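3.2. Cómo repartimos los grupos de lectura

Confieso que esta parte del estudio la rehíce varias veces. Mi idea inicial era dejar que los alumnos de la escuela Trundine eligieran compañeros (como siempre, vamos), pero en la prueba piloto los lectores más lentos acababan juntos y callados. Así que opté por formar grupos de seis, mezclados según la prueba de fluidez de junio, y mantenerlos así durante tres unidades. En total participaron 217 alumnos de dos centros, Trundine y Châu, y a todos les pasé el mismo cuestionario, que me ocupó más tardes de las que quisiera recordar.

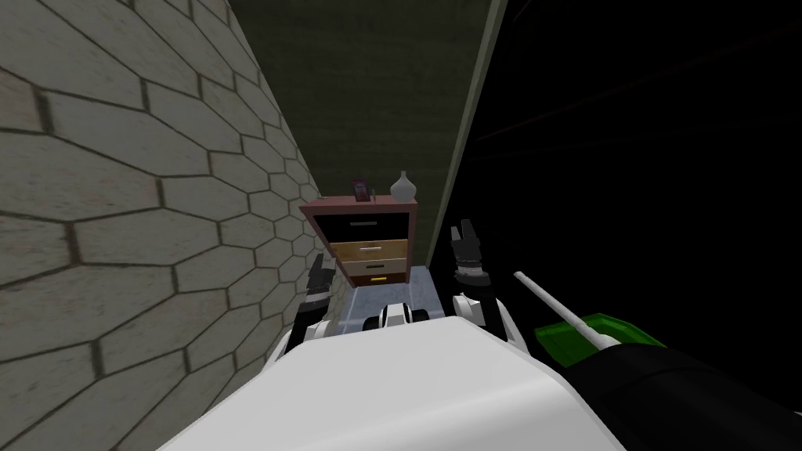 Departamento de Didáctica de la Lengua, Universidad de Skarivik
Figura 2. Vista simulada de un pasillo con pared de hexágonos y una cómoda pequeña al fondo.

Vuelvo a los grupos, que es lo que me interesa. En Châu los turnos de palabra se alargaron mucho, y yo al principio lo anoté como un problema. Luego, releyendo las transcripciones, vi que los silencios venían casi siempre antes de una pregunta sobre el texto, ¡y bastante buenas preguntas! En Trundine pasó menos, quizá por el horario: leían después de comer, y eso se nota en cualquier aula.

Para codificar las intervenciones usé la plantilla Wusora con dos cambios. Quité la categoría «acuerdo simple», que se tragaba media transcripción, y separé las dudas de vocabulario de las dudas sobre la trama. Los criterios completos están en el apéndice, junto con el cuestionario.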